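Workshop notebook, Amthorpe
February 2019
Toilet cleaning, small bathroom

Picking up from the November pages, where we left the cleaning order half settled. The question is still the same one: how short can the written routine for a small bathroom be before people start leaving bits out? The last draft ran to two sides and it was too long. Today's is one side.

Order as it now stands: lid and seat up first, together, and left up against the tank. Brush for the inside of the bowl. Sponge for the rim and the top edge. Underside of the seat. Tank lid. Floor last, working back towards the door. 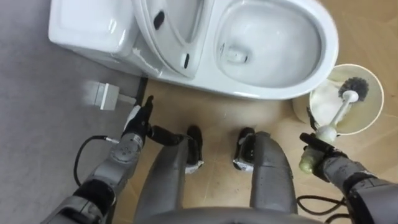
The underside of the seat needs its own line. In the old draft it was folded in with "wipe seat" and it got missed, mostly the rubber bumpers, which hold a ring of grime where they meet the plastic. Added: go round each bumper with the corner of the sponge.

Cleaner is the Jistimer bathroom liquid, batch 3301. We had been using the Bruravetti cream, but it leaves a film on glazed surfaces that wants 2 rinses, and the second rinse is the step people drop. Jistimer takes one. It smells stronger, so door open. Measured out 187 ml in the jug for the day, which was more than enough. Leave it in the bowl for 6 minutes before brushing. I had written five in the draft, please correct your copies.

Sponges: keep to the pale ones for the toilet. They show the dirt, and they don't get mixed up with the ones for the basin. Wring out over the bowl before doing the rim, otherwise it runs down the outside and the floor has to be done twice.
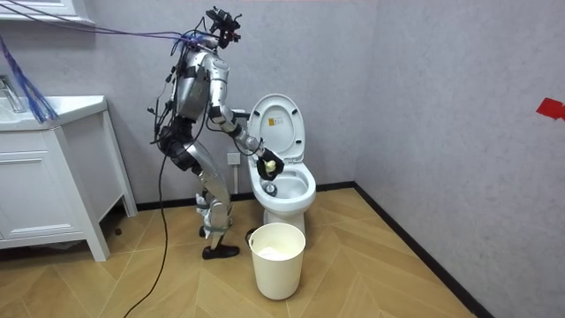

Sponge at the rim of the bowl, seat side of the bathroom routine.

Brush holder goes to the right of the bowl. We tried it on the tank side in November and it was a nuisance, always a reach across. After brushing, let the brush drip over the bowl, then back in the holder head down. The holder itself wants emptying and rinsing at the end, and that was missing from both drafts. Now in, after the tank lid and before the floor.

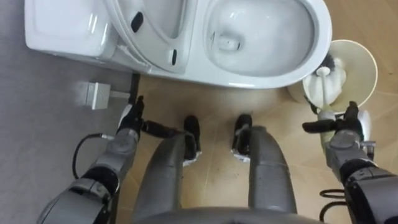 M. Dimitriou
Workshop technician

Floor: there are two surfaces by the toilet, a grey one and a light wood-toned one, and the routine should say to do both. Same cloth is fine. Go along the join where they meet and round the base of the toilet, where the seam catches dust.

Still to do:
Retype the one-side sheet with the holder step and the bumper line.
Order more pale sponges.
Find out whether the Bruravetti can go back or gets used up on the sinks.
Try the sheet on someone who hasn't read the old one.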